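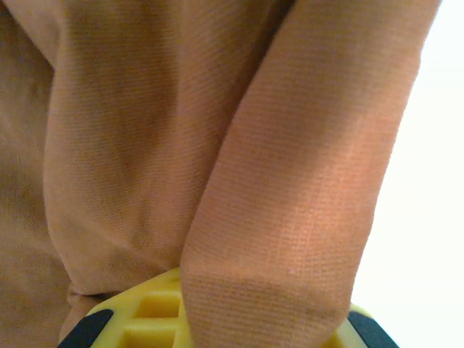
How to prepare and run a cloth-handling demonstration for visitors

Print this page | E-mail this page

These instructions apply to the two-arm demonstration given at the Cultstead site during the August open day and on visits arranged at other times. They are intended for staff who have completed operator training but have not yet presented the cell to the public. Questions about the programme for a particular visit should be sent to Hashini Gazi.

Before visitors arrive

1. Agree the route with reception. Groups are limited to 8 people, and 2 members of staff must be present throughout: one operates the cell and the other speaks. The operator should not be asked to do both.

2. Clear the floor panel of the cell and check that nothing has been left on the rail. Look along each arm and confirm that the cables are clipped to the links and can move freely through the full reach.

3. Choose one piece of cloth and keep to it for the whole session. A plain fabric in a single colour is preferred. It should differ clearly from the floor panel, so that people standing at the back can follow the folds.

4. Inspect the grip pads and wipe them with a dry cloth. Worn pads are to be reported to Keith Mellor, who holds the spares.

5. Run the full sequence once with the room closed to visitors. Watch how the fabric gathers between the fingers. If a thick fold builds up on one side, stop the arms, open the grippers and lay the cloth out again by hand. 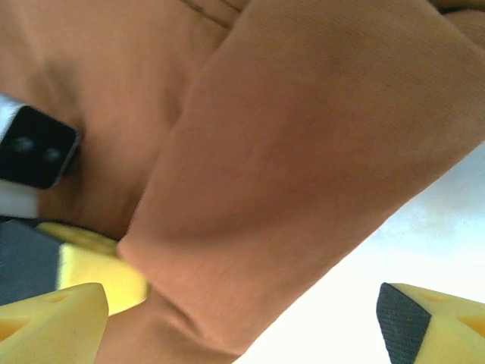 Presenting the demonstration

1. Welcome the group at the marked line and give the safety notice in full. Visitors may not reach into the cell at any time - this includes visitors from other robotics firms.

2. Explain the task in one or two sentences before anything moves. Most people have handled laundry and will understand at once that cloth does not keep its shape. Avoid technical terms unless the group has asked for them.

3. Start the arms at the slow setting. The speaker should remain silent for the first movement, as visitors tend to watch closely and miss whatever is said.

4. Point out that both arms work on the same piece of fabric. One may hold an end down while the other lifts and draws the opposite end, and the two then have to agree on how far to pull.

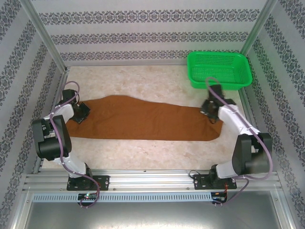
Should the fabric slip, allow the sequence to continue unless the cloth has caught on the rail. A second attempt is of interest to visitors and need not be treated as a fault. The operator may stop the arms whenever this seems wise, and should say aloud that they are doing so.

5. Take questions with the arms parked. Enquiries about prices or delivery are to be passed to Bukola Oyewole.

After the visit

Return the arms to the rest position, switch off the cell and enter the session in the log. Any stop should be recorded with the time and the step reached. The cloth is kept in the drawer below the bench with the spare pieces.

Print this page | E-mail this page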